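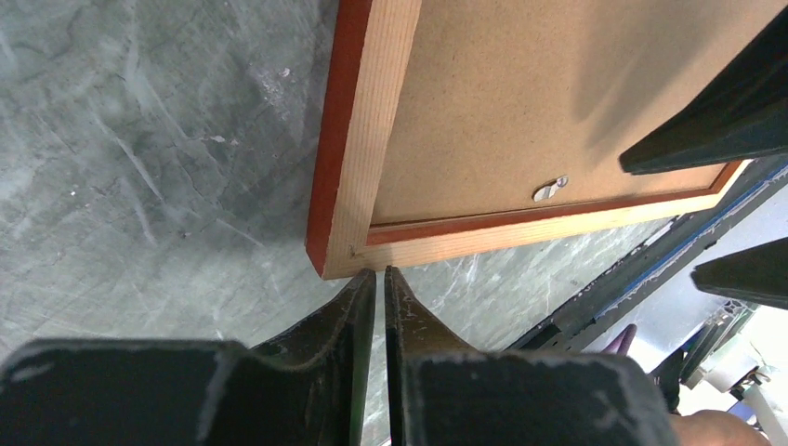

Frames, backs and pictures: your questions

We love getting frame questions at Plullus, and since we started re-homing old picture frames we've had a lot of them. These are the ones that come up most. Last updated 2022-02-18.

What does Plullus do?

We take in used picture frames, fix up what needs fixing, match them with pictures that have lost theirs, and pass them on. We've got a workshop in Marov and a pick-up shelf at our Messide branch. Last year 1,211 frames went back out the door, and we're still a little giddy about that!

Can I open the back of my frame myself?

Yes, please do! Wooden frames with a hardboard back are some of the friendliest things you can take apart. Lay the frame face down on a folded towel and look along the edge of the backing panel. Some are held by little metal turn-clips on a rivet. Swing each clip away from the panel and the board should lift out. If a clip is stiff, push it with the flat of a butter knife, going slowly, and keep your other hand on the frame.

Other frames use bendy metal tabs (lift them just far enough to free the board – they snap if you bend them back and forth) or small nails, which want pliers and a bit of patience.

The back is open but the picture won't come out. Now what?

Don't pull at it. Paper and card can stick to glass, especially in a kitchen or bathroom. Slide a thin piece of card in at one corner and see how far it goes without force. If it stops, bring the whole thing in as it is.

My frame has a nick in the paint. Do you still want it?

Absolutely. We like a frame with some life in it. A nick at a corner takes a dab of matching paint and a few minutes. The bare wood on the back we leave alone, apart from a wipe with a dry cloth.

How do I know if a picture will fit a frame?

Measure the picture first, then turn the frame over and measure the opening from the back, inside the lip. The front opening is always smaller than the space the picture sits in, and mixing up the two is the most common mistake we see. You want the picture a hair smaller than the space at the back so that it drops in easily. Then set the frame over the picture, right side up, and look at what the lip covers. A signature near the bottom can disappear completely.

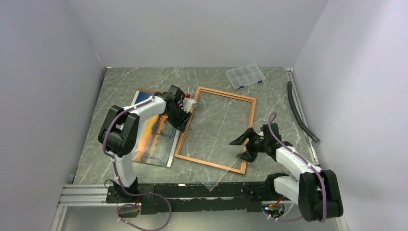 Does the color of the wood matter?

It matters as much as you want it to! An orange-brown wood does wonderful things for a sunset or anything else with yellow in it. Blues and grays hold up well next to it too. Try your picture in a few frames before you decide – we never mind.

Which way up does the backing board go?

Fiberboard often has one smooth side and one rougher side. We put the smooth side toward the picture. Before you take a board out, pencil a small arrow on the outside pointing to the top, so that any hanger ends up where it was. 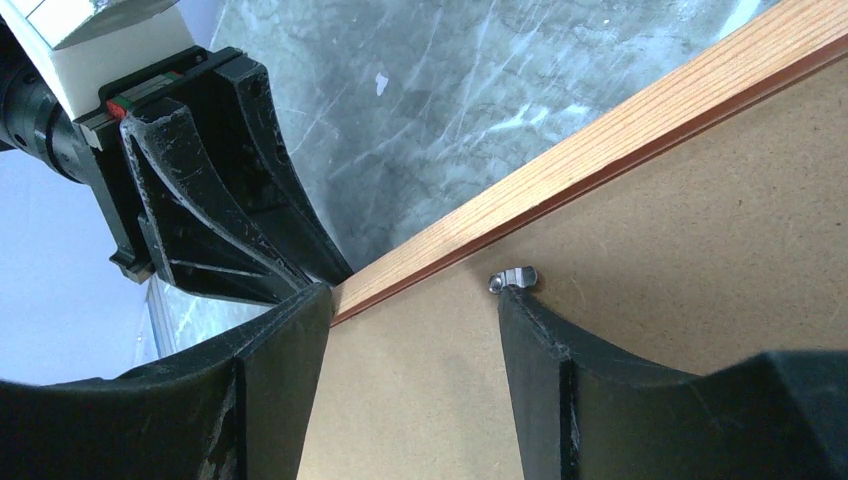
If the board has gone wavy, lay it flat under heavy books for a couple of days and check it again. One with soft or crumbling edges should be replaced. We cut new ones while you wait, and thin board is easy to find at any lumber yard if you'd like to cut your own.

Should I fit the clips tightly?

Snug is enough. The board should stay still when you tilt the frame, with no bulge in the middle. If it rattles, add a sheet of acid-free card between picture and board. Please skip the corrugated box cardboard; the ridges can show through thin paper over time.

How many frames can I drop off at once?

Up to 14 per visit in Marov. At Messide the shelf is tiny, so 2 at a time there, please.

Do you take frames without glass?

We do, and gladly. Plenty of paintings look best without it.

Do you run workshops?

Every July we hold an open bench week at Mudgway Hall, and it's our favorite week of the year. Bring a frame and a picture (they don't have to match) and borrow any tool on the table. We keep a box of spare clips, rivets and hangers there, 4,000 pieces at the last sort, so the odd little part you're missing may well be in it.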